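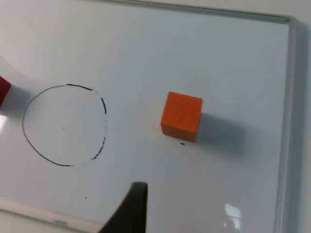
Stacking board, seen from the wrist camera. Orange block right of the target circle.

Camow Tabletop Stacking Kit
Sold by Siteck. Ships from stock, usually same week.

Starter kit for block stacking and pick-and-place on a small arm. Board, blocks, wrist camera mount. No arm in the box. Buy the arm first, or at least know which one you're getting, the mount plate depends on it.

What's in it
Framed whiteboard, glossy, lies flat on the table
Wooden cubes, red and orange, painted
Wrist camera mount, one plate (choose at checkout)
Pair of slim dark fingers
Black marker

Price: $400 complete. $232 without the camera mount, for people who already have one. Spare cube set $48.

Add to quote / Ask a question 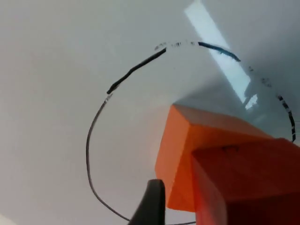
Skanis demo room, July

Close up on the orange block with the fingertip just left of it, inside the circle. Worth a look before you order because of the glare. The board is glossy and you get a long bright streak across it if there's a light in the wrong spot. Two options. Move the light, or add the matte overlay, $107, same outside size as the board. We'd try moving the light first.

Marker lines. Drawn by hand, any whiteboard pen. They go patchy, see the top and right of the circle. Fine for a person setting blocks back in place. If your software needs to find the line, redraw it or budget for the printed sheet (ask, not listed yet).

Planning your budget
People order the kit and forget the rest. Rough list:

Arm and controller. By far the biggest line. Not us.
Table. Bigger than the board on every side, you want margin.
Fixed camera beside the table. The kit covers the wrist view only.
Lighting. One side light gives long shadows off the blocks. Two is better.
Spare fingers. Put a set on the first order, shipping seperately costs you.
Somebody's time to set up. Half a day if the arm is already running.

If the money has to be split over two budget years, take the $232 version now and the mount later. Mount bought alone is a bit more than the differnce. Email for the current number.
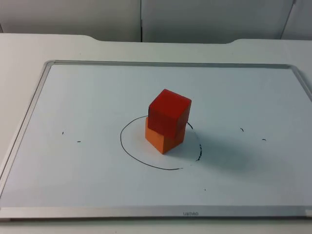 Setup notes, 2 min read

Red on orange, stacked at the circle. Top cube sits a little back and to the right of the lower one. Decide BEFORE you buy how much offset you will accept, it changes which arm you need. A cheaper arm may be plenty if a stack like this counts as good. If you need the faces flush, talk to the arm vendor about repeatability and get it in writing.

Small marks either side of the circle are for start positions. Put your own where you like, wipe and redo.

Plain panels behind the table help too. Not included. Foam board is ok.

Fit
Mount plates: Manninen small flange, Manninen large flange, blank (drill your own). Blank plate not returnable once drilled.

Lead time
Kit: in stock. Matte overlay: almost 48 hours extra, cut to order. Large flange plate: check first, they run out.

Returns
30 days, unused, original box. Cubes with tape or glue on them can't come back.

School and lab purchase orders accepted. Put the plate type on the PO or it sits in the queue till we hear from you.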